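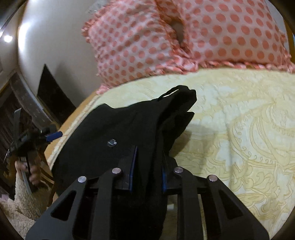 4. 의류 관리 코스 사용

4.1 적용 범위
이 장은 Plernanska 세탁건조기의 의류 관리 코스(섬세 세탁, 어두운 색 의류, 저온 건조, 스팀 리프레시)에 적용된다. 설치와 급배수 연결은 2장, 일반 코스는 3장을 참조한다. 업소용 모델 Monska는 조작부 배열이 다르므로 별도 설명서를 따른다.

4.2 사용 전 확인
1) 급수 밸브가 완전히 열려 있는지 확인한다.
2) 배수 호스가 꺾이거나 눌리지 않았는지 확인한다.
3) 의류의 취급 표시를 확인한다. 물세탁 금지 표시가 있는 의류는 스팀 리프레시를 포함한 어떤 코스에도 투입하지 않는다.
4) 주머니를 비우고 지퍼와 후크를 잠근다. 단추는 풀어 둔다.
5) 어두운 색 의류는 뒤집어서 넣는다. 접힌 상태로 투입하면 접힌 선을 따라 색이 불균일하게 빠질 수 있으므로 한 장씩 펴서 넣는다.

주의: 휘발유, 시너, 드라이클리닝 용제, 식용유가 묻은 의류는 투입하지 않는다. 세탁 후에도 잔류 성분이 건조 중 발화할 수 있다.

4.3 어두운 색 의류 코스
1) 전원 버튼을 누른다. 표시부에 마지막으로 사용한 코스가 나타난다.
2) 다이얼을 돌려 [어두운 색]을 선택한다.
3) 세제함의 가운데 칸에 액체 세제를 넣는다. 가루 세제는 찬물에서 덜 녹아 흰 자국을 남길 수 있으므로 이 코스에서는 사용하지 않는다.
4) 탈수 속도를 확인한다. 초기값은 1000 rpm이다. 니트와 레이온 혼방 의류는 [탈수] 버튼을 눌러 [약]으로 변경한다.
5) 도어를 닫고 [시작/일시정지]를 누른다. 도어 잠금 표시가 켜진 다음 급수가 시작된다.
6) 종료음이 울리면 의류를 바로 꺼낸다.

참고: 새로 구입한 진한 색 의류는 처음 두 번까지 단독으로 세탁한다. 이염 방지 시트를 사용할 때는 시트를 드럼 안쪽에 먼저 놓고 의류를 넣는다. 시트를 도어 패킹 근처에 두면 배수 필터로 빨려 들어갈 수 있다.

4.4 저온 건조
1) 보풀 필터를 당겨서 빼고 보풀을 제거한 뒤 다시 끼운다. 필터가 끝까지 들어가지 않으면 건조가 시작되지 않는다.
2) 의류를 느슨하게 넣는다. 저온 건조의 최대 투입량은 마른 의류 기준 2 kg이다.
3) [건조] 버튼을 반복해서 눌러 [저온]을 선택한다.
4) 건조 정도를 [다림질용], [표준], [강] 중에서 선택한다. 면 셔츠는 [다림질용]이 적합하다.
5) [시작/일시정지]를 누른다.

잔여 시간은 습도 센서의 측정값에 따라 도중에 변경된다. 표시 시간이 일정 구간에서 멈추어 보이는 것은 고장이 아니다.

주의: 건조 중에는 도어 유리와 뒷면 배기부의 온도가 높아진다. 어린이와 반려동물이 접근하지 않도록 한다. 건조를 중간에 멈춘 경우 냉각이 끝날 때까지 도어 잠금이 유지된다.

4.5 스팀 리프레시
세탁하지 않고 냄새와 가벼운 구김을 줄이는 코스이다. 얼룩은 제거되지 않는다.
1) 의류를 최대 5벌까지 넣는다. 재킷은 한 벌만 넣는다.
2) 다이얼을 [리프레시]에 맞춘다. 세제와 유연제는 넣지 않는다.
3) [시작/일시정지]를 누른다.
4) 종료 후 의류를 꺼내 가볍게 털고 옷걸이에 걸어 식힌다. 완전히 식기 전에 접으면 구김이 다시 생긴다.

가죽, 모피, 코팅 원단, 접착 심지를 사용한 의류에는 이 코스를 사용하지 않는다.

4.6 코스 저장
자주 사용하는 설정은 한 가지를 저장할 수 있다.
1) 코스, 탈수, 건조 정도를 원하는 값으로 맞춘다.
2) [내 코스] 버튼을 3초간 누른다. 짧은 신호음이 울리면 저장이 완료된 것이다.
3) 다음 사용부터는 전원을 켜고 [내 코스]를 한 번 누르면 저장값이 호출된다.
새 설정을 저장하면 이전 설정은 지워진다. 정전이 되어도 저장값은 유지된다.

4.7 종료 후 관리
1) 급수 밸브를 잠근다.
2) 도어 패킹 안쪽의 물기와 보풀을 마른 천으로 닦는다.
3) 세제함을 빼서 미지근한 물로 헹구고 말린다.
4) 내부가 마를 때까지 도어를 조금 열어 둔다.

겨울철에 난방이 되지 않는 다용도실에서 사용하는 경우에는 11월부터 사용 후 잔수 제거를 실시한다. 잔수 제거 절차는 6.2항에 있다. 호스가 얼었을 때 뜨거운 물을 직접 붓지 않는다. 50℃ 이하의 물에 적신 수건으로 연결부를 감싸 녹인다.

4.8 증상별 조치
의류에 흰 자국이 남음: 세제량을 줄이고 [헹굼 추가]를 선택한다. 세제함에 굳은 세제가 있으면 제거한다.
건조 후에도 축축함: 투입량을 줄인다. 보풀 필터와 배기부를 청소한다. 두꺼운 의류와 얇은 의류는 나누어 건조한다.
탈수 중 진동이 큼: 일시정지 후 의류를 고르게 펴서 다시 시작한다. 반복되면 2.4항에 따라 수평을 조정한다.
도어가 열리지 않음: 드럼 안에 물이 남아 있거나 온도가 높은 상태이다. 잠금 표시가 꺼질 때까지 기다린다. 도어를 억지로 당기지 않는다.
표시부에 1426이 나타남: 습도 센서 통신 오류이다. 전원 플러그를 뽑고 1분 뒤 다시 연결한다. 같은 번호가 다시 나타나면 건조 기능 사용을 중지하고 서비스 센터에 점검을 요청한다. 세탁 기능은 계속 사용할 수 있다.

점검을 요청할 때는 도어 안쪽 라벨의 모델명과 제조번호, 표시된 오류 번호, 오류가 발생한 코스명을 함께 알린다.

5. 세제와 유연제

5.1 세제함 구조
왼쪽 칸은 예비 세탁, 가운데 칸은 본세탁, 오른쪽 칸은 유연제용이다. 유연제는 칸 안쪽의 최대선을 넘지 않게 넣는다. 최대선을 넘으면 급수 초기에 사이펀을 통해 드럼으로 흘러 들어간다.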